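両腕のペン入れ、黒いマーカーだけ紙コップのふちに当たります

投稿者:Ermira Leka
カテゴリ:自作・共同工房 / ロボット
閲覧 2927

こんにちは。日本語は勉強中ですので、変な文がありましたらすみません。

共同工房で、腕が二本ある作業台を組み立てています。目標は簡単で、台の上にあるペンを拾って、紙コップに立てることです。右の腕は細いペン、左の腕は太いマーカーを担当します。プログラムは自分で書きました。工房では「Naritura」という名前で呼んでいます。 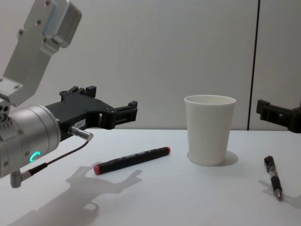

左の腕とマーカー。右のほうに紙コップとペン。

困っていることは、左の腕だけの問題です。マーカーをつかむところまではできますが、コップの上で下ろすとき、マーカーの先がふちに当たって、コップが倒れます。右の腕は同じ高さの設定で、だいたい成功します。

今までに試したことを書きます。

・下ろす速さを半分にした(変化なし)
・コップの位置を奥へ動かした(少し悪くなった)
・指の閉じる力を弱くした(マーカーが途中で回るようになったので、元に戻した)

昨日の夜、121回の記録を見直しました。失敗は左の腕に集まっていました。右の腕を動かすときは、ペンを縦にして、先を下に向けたまま運びます。

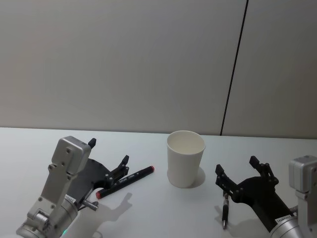

左の腕にも同じ手順を使っていますが、マーカーは台の上で斜めになっていることが多く、つかんだあとの角度が毎回違うと思います。持ち直す動作を入れるべきでしょうか。それとも、つかむ前に手首を回して角度を合わせるほうがよいでしょうか。カメラの画像からマーカーの角度を計算することはできますが、ときどき180度まちがえます。

マーカーはキャップを付けたまま使っています。コップの中には何も入れていません。よろしくお願いいたします。

Milovan Jurić
詳しい説明をありがとうございます。私も外国人ですので、ゆっくり書きます。

先に手首を回すほうをおすすめします。持ち直しは、一度台に置いて、またつかむ動作になりますから、誤差が二回入ります。私が以前作った「Cudus」という小さい腕では、持ち直しをやめただけで失敗がかなり減りました。

手順は次のようにしてみてください。
1 マーカーの軸の角度を計算する
2 指が軸に対して直角に閉じるように、手首を回す
3 真ん中ではなく、上になる側の端に近いところをつかむ
4 80ミリ持ち上げてから、軸が垂直になるように傾ける
5 コップの中心の真上で一度止まり、それから下ろす

3がいちばん大切だと思います。真ん中をつかむと、指の下に出る部分が短くなって、コップに入れる前に指のほうがふちに近づきます。高さの設定も、マーカーの長さに合わせて別に作ってください。右の腕の値をそのまま使っているなら、それが原因の一つかもしれません。

180度のまちがいは、色で区別するのが普通ですが、写真のマーカーは両方の端に赤いところがありますね。色だけで決めると、まちがえるのは当然です。赤い部分の長さを比べるか、片方の端に白いテープを巻いてください。

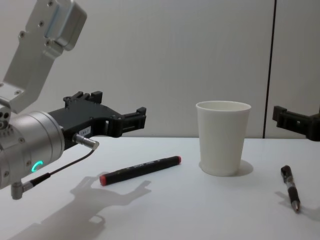 投稿者さんのもう一枚。マーカーの左下がキャップ、右上の端も赤。

それから、台に腕の影が大きく出ています。Živkovićさんの工房でも、影の境目を軸の線とまちがえたことがありました。照明を二つにすると、影が薄くなります。

Telton
コップを重くすればいいのでは。底に砂か小石を入れて、両面テープで台に貼る。400円くらいで終わります。

Ermira Leka
お二人とも、ありがとうございました。

Milovanさん、右の腕の高さをそのまま使っていました。つかむ場所も真ん中でした。今日は手首の回転と、つかむ場所だけを直します。両方の端が赤いことは、毎日見ているのに気がつきませんでした。白いテープは工房の引き出しにありますので、すぐ試します。

Teltonさん、砂は少し考えましたが、コップが倒れないと、ふちに当たっても成功に見えてしまいますから、直るまで軽いまま使いたいです。展示のときは入れるかもしれません。

一つだけ追加で教えてください。手順の4で傾けるとき、手首の関節が限界に近くなる場合は、コップを左へ寄せてもよいでしょうか。

Milovan Jurić
はい、左へ寄せてもいいです。ただし、右の腕が届くかどうか、先に電源を切った状態で、手で動かして確認してください。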